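Le petit déjeuner, ce repas qu'on bâcle

J'ai longtemps été de celles qui avalent un café debout, le manteau déjà sur le dos, en cherchant les clés de l'autre main. Et puis en août dernier, j'ai loué pour trois semaines une petite maison à Plarnbridge, au bout d'une route où il ne passe pas grand-chose, et je me suis remise à manger le matin. Pas par vertu, hein ! Il n'y avait simplement rien d'autre à faire avant dix heures, et ça sentait le pain chez les voisins.

La première semaine, j'ai fait n'importe quoi. J'achetais mes tranches au Londis du coin, les plus blanches, les plus molles, celles qui collent au palais, et je les tartinais de marmelade jusqu'à ce que le bord s'affaisse. Un délice. La deuxième semaine, j'ai découvert la boulangerie Irnov, sa queue interminable et son pain de seigle si dense qu'il faut s'appuyer sur le couteau (j'y ai laissé un ongle). Là, je me suis mise à réfléchir à ce que je mangeais, et évidemment ça a tout compliqué.
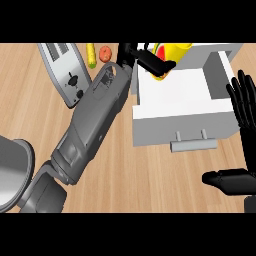
Maëlle Kervadec
Chroniqueuse, rubrique Table
Lundi 10 février 2020

Parce que le pain grillé, figurez-vous, divise les familles. Chez ma mère, on le voulait à peine tiède, tout juste bon à ramollir le beurre. Chez mon père, il fallait que ça craque et que ça fume un peu. Moi je suis du côté paternel, mais avec une exigence en plus : le beurre doit attendre. Une minute, posée sur la tranche debout contre la tasse, sinon la croûte transpire sur l'assiette et c'est fichu.

À mon retour, j'ai raconté tout ça ici même, en quelques lignes, et j'ai demandé aux lecteurs comment ils commençaient la journée. J'attendais une trentaine de lettres. J'en ai reçu 891 ! Des longues, des fâchées, des recettes de grand-mère recopiées au stylo vert. Une dame de Quimper trempe son pain au fromage dans le chocolat. Un monsieur ne jure que par le riz de la veille, sauté avec un œuf, et je dois dire qu'il m'a convertie -- au moins pour les dimanches.

Celui qui m'a donné le plus faim venait d'un couple qui tient la cantine Sandhu, à deux rues de ma location, et où je n'étais même pas entrée, quelle idiote. Ils servent le matin des galettes farcies aux pommes de terre, avec du yaourt et des pickles de citron vert. Presque 4 000 par mois, m'écrivent-ils, et toutes roulées à la main. J'ai essayé chez moi. Les miennes avaient la forme de la Corse et la farce sortait par Bonifacio, mais avec assez de yaourt on n'y voit que du feu.

Depuis, je mets le réveil vingt minutes plus tôt. Je mange assise, sans téléphone, avec la radio pas trop fort. Certains matins c'est du seigle, d'autres un reste de galette, et quand je rentre tard la veille, c'est encore la tranche blanche et molle avec trop de marmelade.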